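Vevar suspende ensaios com dois braços após falha de sincronização

Olurley, quarta-feira, 21 de julho – A Vevar suspendeu os ensaios de arrumação de objetos com dois braços robóticos depois de detetar uma falha na comunicação entre os controladores. Não houve feridos.

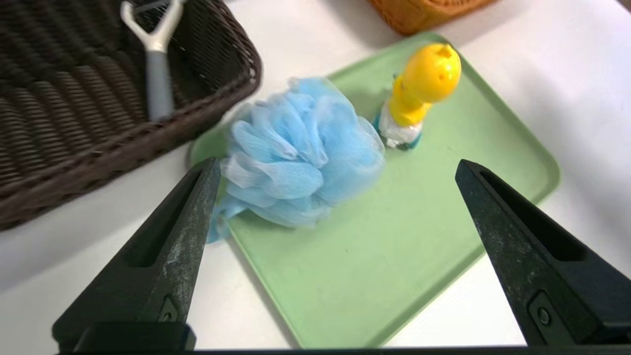
A falha manifestou-se como um atraso de 600 milissegundos no sinal de paragem do braço direito. O limite interno é de 12. Os braços partilham a mesma área de trabalho, e um atraso desta ordem pode levar a uma colisão entre garras.
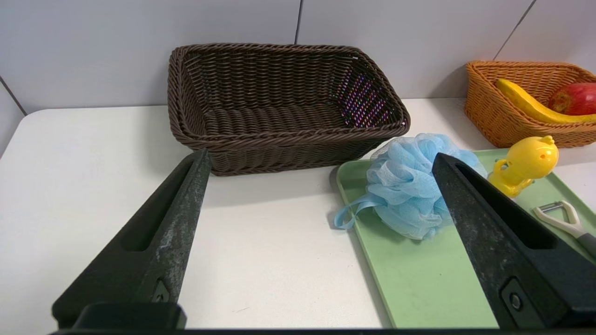 Segundo Nazanin Khosravi, o atraso já constava dos registos de dezembro e devia ter sido tratado nessa altura – na época foi classificado como erro de leitura.

A Vevar reviu entretanto 2000 ciclos de trabalho e confirmou que o problema tem origem no módulo de sincronização Trilla. O fornecedor, a Verhoeven, foi notificado e tem 72 horas para entregar uma versão corrigida. 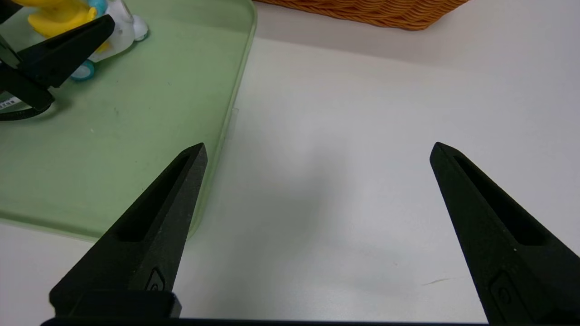
Da parte da Verhoeven veio a resposta de que a correção está em teste e de que os restantes clientes “serão avisados por escrito”.

Até lá, os braços só funcionam um de cada vez, a velocidade reduzida e com operador junto ao botão de emergência.

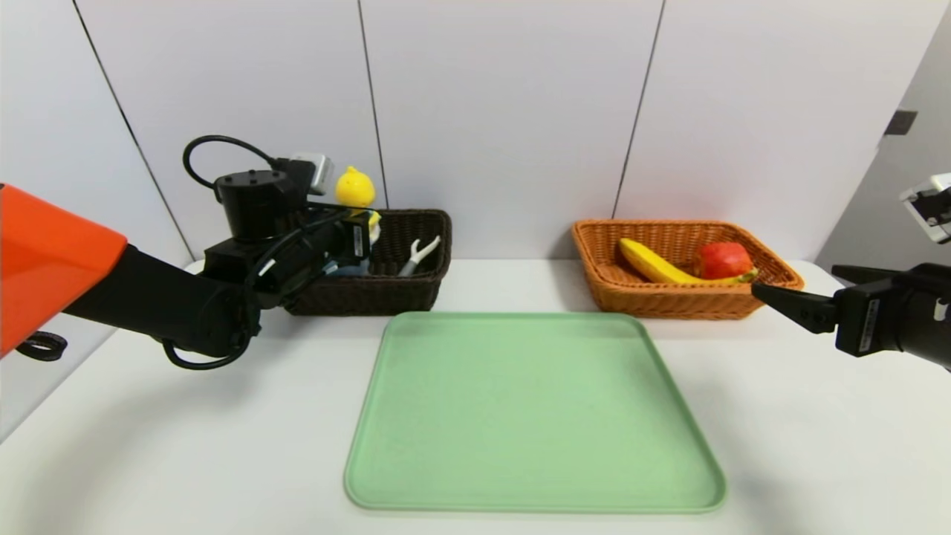
Posto de ensaio com os dois braços, o tabuleiro e os cestos.

Os resultados da revisão serão enviados aos parceiros do projeto.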